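# About Jeser Garment Care

Jeser is a contract laundry and finishing company. We process uniforms, guest clothing and bed linen for hotels, care homes and small clinics. The company runs one plant, one repair room and one collection fleet. We do not operate retail counters, and we do not accept single items from walk-in customers.

This page describes what we do, how the work is organized, and what a new account should expect. Prices are quoted per account and are not listed.

## Background

The company was started by Ustyna Stelmakh, a textile chemist who had worked on detergent dosing for industrial washers. Her first contract was for kitchen whites. The second was for guest laundry at a small hotel, and it set the pattern for most of what followed: mixed fibers, mixed colors, short turnaround, and no control over what went into the bag.

Jeser took over the Fistus repair workshop later on. Its sewing staff, thread stock and button inventory moved into our building, and the name Fistus is still used internally for the repair room. Job tickets that carry the prefix FS have been through it.

## Plant and Process

The plant is divided into a soil side and a clean side, with a barrier wall between them. Bags enter on the soil side, are weighed, and are sorted by fiber group before color. Sorting by color first is common in the trade, but it puts polyester knits in with cotton of the same shade, and the two need different extraction speeds.

Main wash classes:

- **Class A:** white cotton and cotton blends, flat linen, towels
- **Class B:** colored cotton, work pants, aprons
- **Class C:** light knits and printed tops, washed inside out
- **Class D:** wool, lined jackets, anything labeled dry clean only (wet cleaning or solvent, decided at inspection)

Rinse water from Class A is filtered and used again as first-wash water for Class B. The reuse tank holds 1,000 gallons and is drained and cleaned every 9 operating days. Incoming water is softened. Hardness is tested at the start of each shift and written in the plant log, along with the pH of the final rinse.

Class C and Class D items are dried on a rack or tumbled at low heat. Printed areas are never pressed directly. A press cloth is used, or the garment is steamed from the reverse side.

## Folded or Hung

Every account states a return method for each garment type. Folded returns take less space in the van and are suited to T-shirts, scrubs and sleepwear. Hung returns cost more per piece and are suited to jackets, collared shirts and dresses.

For hung returns we apply the following rules:

1. Hanger width must match the garment. The end of the hanger should sit just inside the shoulder seam.
2. The collar is checked after the hanger is inserted, and the front is leveled by hand.
3. Knits heavier than our hanging limit are folded over the lower bar, or returned flat with the account's agreement.
4. Covers are put on only after the garment has cooled — warm fabric under plastic will hold moisture and crease at the fold.

Hotel accounts may ask for guest items to be returned to the room. In that case the property's own staff handle placement, and our responsibility ends at the linen room door.

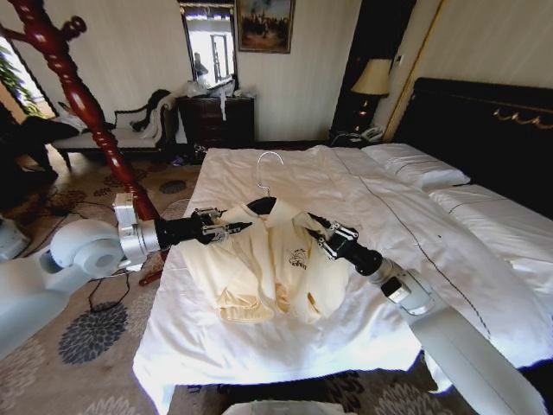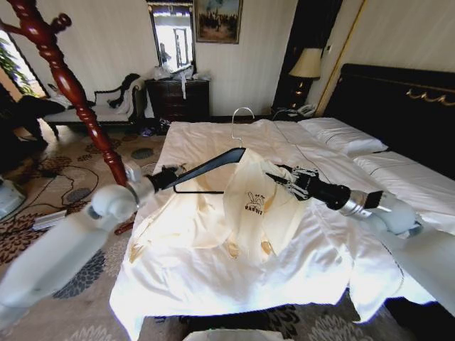 Cream-colored garment with a black hanger, on the bed in a hotel-style room.

## Tracking

Each account is issued a block of heat-sealed labels. The label number is linked to the account, the wash class and the return method. Scans are made at intake, after extraction, after finishing and at loading. The tracking software is Tuvitz, which we license and host on our own server. Accounts can be given read-only access on request.

Guest laundry is not heat-sealed. It is tagged with a paper strip pinned to the care label and kept in a numbered net bag through washing. The strip is removed by the account, not by us, so that an item can be traced if a question comes up at delivery.

## Repair Room

The Fistus room handles the following work:

- Button and snap replacement
- Seam repair up to 20 inches in total length per garment
- Hem repair on pants, skirts and flat linen
- Zipper replacement, at extra charge
- Patching of work clothing, with written approval

Repairs outside this list are returned with a note. We do not reweave, and we do not alter garments for fit.

## Service Area and Terms

Collections are made within around 40 miles of the plant. Accounts north of the river are served by Yordanov, a haulage firm that carries our bags and racks under a standing agreement. Claims for those accounts are still handled by Jeser.

Standard turnaround is two working days for Classes A to C and four for Class D. Same-day service is available for guest laundry if bags are at the dock before the first van leaves. Damage claims must be made in writing and should include the label number or the paper strip. Terms are reviewed each September, and changes are sent to account holders before they take effect.

## Contact

New account inquiries should state the type of property, the estimated weekly weight, the garment types and the preferred return method. A site visit is arranged before a quote is issued. Plant tours can be booked by existing accounts on weekday mornings — closed shoes are required on both sides of the barrier wall.

Page last revised 6/27/18.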